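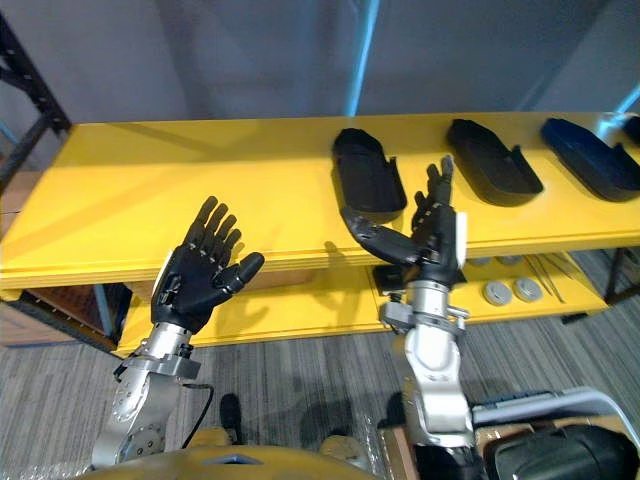

Darnlow, hands up at the yellow shelf

Gallery and workshop notes by Konrad Czarnecka, Sirnulora

Dolteck sells the Darnlow as a machine that a small shop can keep running with a hex key set and a free afternoon. I have looked after ours since we bought it, and I have opinions about the hex keys and about the afternoon. This page covers the hands and wrists, where most of my time goes. The software side is on another page and I don't plan to add to it until the next release fixes what the last one was supposed to fix.

Both hands raised, fingers up, spare foot shells along the top of the shelf. The left palm is angled toward the shelf and the right hand is turned nearly edge-on, with some of its fingers curling.

Look at the cable looping down from the left wrist area if you want to know what I worry about.

The hands-up check

The service booklet asks for this pose before any work on the fingers. Fingers point up and the wrists hold. You stand to one side and look for a finger that leans or a thumb that sits lower than it did last time. The booklet says the check takes one minute and reveals "all common faults," and I'd like to meet the person who wrote that. It shows you a bent finger. It shows you a wrist zero that is badly out. It won't show you a tendon that has begun to fray inside the palm, and it won't show you a joint that goes stiff only after an hour of gripping.

I still do it, mostly to have a starting point. If the fingers don't match my notes from last time I know to look at the calibration first and leave the screwdriver alone. The left hand has never agreed with the right on what "open" means. Dolteck support told me to run the calibration again. I ran it again and got a different wrong answer.

Clearance at the shelf

Our shelf is too near the arms for my taste. The cell drawing that came with the machine puts storage behind the operator, which would be fine in a room with a behind. We keep small parts on the lower board and the foot shells up top, and before any test routine I bring the speed limit down to its lowest setting. The machine has a virtual fence that is meant to stop the hands short of the furniture. I trust it about as far as I trust the weather forecast. It works from joint angles, so if a wrist zero has drifted, the fence has drifted too, and the machine will tell you everything is fine right up to the noise.

My rule is that nobody runs the grip routine until the arms have been driven by hand to the front edge of the shelf and back, slowly, with a thumb on the stop button.

Finger joints

Each knuckle has its small silver hardware on the side, and that is where the booklet wants you to begin. A drop of the supplied oil at each one, work the finger through its range, wipe off the rest. The oil comes from Dolteck in a bottle the size of a lipstick at a price I won't print. I have compared it with a plain light machine oil on the right hand since January and can't tell the hands apart by feel or by motor current. That doesn't prove anything. A year might. For now I'm only saying that I haven't seen the difference I'm being charged for.

After oiling I run 100 open-and-close cycles with no load and listen. A dry joint ticks. A loose one ticks too, but later in the stroke, when the finger is almost closed. If you can't hear it, rest a fingertip on the wrist housing with the motion paused between cycles, then step back before you start it again.

Don't tighten a ticking joint the same day you oil it. You'll never find out which of the two things helped.

Wrist and cable

The brochure gives the wrist cable a life of 3000 hours. Ours came off at 975. To be fair to Dolteck, we had it routed badly, with the loop too short, and every turn of the wrist pulled on the connector. To be less fair, we had it routed exactly as drawn. Dalen, who supplied the replacement, told us to leave a longer loop, and the newer edition of the drawing now shows a longer loop without a word about the old one.

A long loop brings its own trouble. It can catch on things when the arm drops, and I've had to free it once from a clamp. I check it at the start of every session, arm up, arm down, wrist both ways. If the jacket looks pale or flattened at a bend, I change the cable and don't wait for a fault code. The fault code for a failing cable is the same one you get for a hot motor, so it has never told me much anyway.

The collar at the wrist wants checking whenever the hand has been off. Seat the hand fully, turn the screws in by fingers first, then go across from one to the other. A collar that is tight on one side only will pass every test on the screen and put each fingertip slightly wrong.

Service interval

Dolteck says to strip the hands every 500 hours. I did the first one on schedule and found clean parts, with grease where it should be and no wear I could measure. Then I put it all back together and spent the rest of the day chasing a thumb that no longer closed. It was a connector I hadn't pushed home. My fault, but I wouldn't have had the chance to make that mistake if I had left the thing shut.

So I no longer open a hand on the calendar alone. I do the pose, the oil, the cycles and the cable, and I open it up when one of those gives me a reason. Dolteck's view is that this may affect the warranty. I asked which clause and am still waiting.

Before you put the arms down

Pick small tools up off the lower board before lowering anything. Check the floor under the hands for packing and loose plastic. Then lower one arm at a time, the left first on our machine, and keep the stop button in your hand until both brakes have clicked.

If you run a Darnlow and have taken a wrist cable anywhere near the brochure number, write to me at the shop. Please include how you routed it and how often the wrist turns in a normal shift. I have already received the brochure.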